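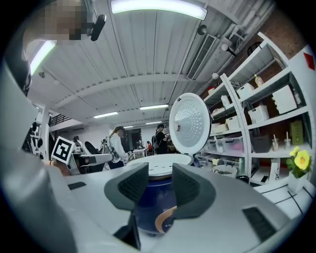
Rice cooker with the lid open.

Flarkholm Rice Texture Set

Cooked-rice records for people who work on water ratios, soaking and holding time. Each row is one batch from one cooker.

Contents

batches.csv: 3,302 rows, one per batch
varieties.csv: grain type, mill date by month, supplier lot
panel.csv: firmness and stickiness scores, keyed on batch_id

Fields in batches.csv

batch_id: string, unique
dry_g: dry rice in grams, weighed after rinsing water is drained from a matched sample
water_g: water added, in grams
soak_min: soak before cooking, 0 if none
hold_min: time on keep-warm before sampling
site: flindier or plasar

Collection

Batches were cooked at the Flindier and Plasar kitchens. The standard batch is 600 g dry rice. Plasar ran half batches in August; these carry half = 1 and should not be pooled with the rest. Samples come from the center of the pot, at mid depth. The bottom layer is excluded.

Known problems

152 rows have no water_g value. They were left blank and not imputed. Stickiness at Plasar was scored on the older 50-point scale and converted with opoku_scale.py. Original scores are in stick_raw. Brown rice is thinly covered at soak times over an hour.

Not suitable for

Food safety work. No temperatures were logged during holding.

Loading

Files are UTF-8, comma separated, with a header row. Missing values are empty strings. Join panel.csv on batch_id before filtering by site.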